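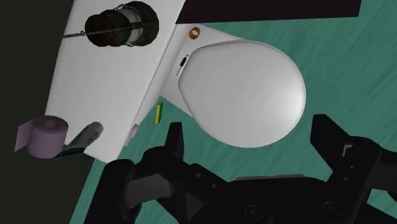
By Eylül Kurtuluş, Communications Lead, Tallero

CIRKSTEAD, 29/10/2025 — Tallero is pleased to announce that its board has approved the purchase of restroom cleaning robots for the Clinton and Salazar office buildings, following a long summer of quotes, meetings and a great deal of time spent in simulation.

The plan sets aside money for two machines, along with spare grippers, training for our cleaning crews and 42 months of service. Between them the two buildings have 35 restrooms, and we wanted to know what we were paying for before we signed anything!

That is why the planning team, led by Wilmer Henao, began in August with a simulated restroom, complete with a wall-mounted toilet, a roll of toilet paper and the gripper itself. They worked through over 908 trial runs there before the budget was drawn up.

"I have bought floor scrubbers for years, and I always had to guess at the small costs that come later," said Henao. "Going through it this way helped us decide how many spare parts to order — and it gave the crews a chance to tell us what they wanted before the money was spent."

The first machine is due at Clinton, with Salazar to follow 28 days later. Suppliers with questions about the service contract are warmly invited to write to Rigoberto Ayala in the Tallero purchasing office.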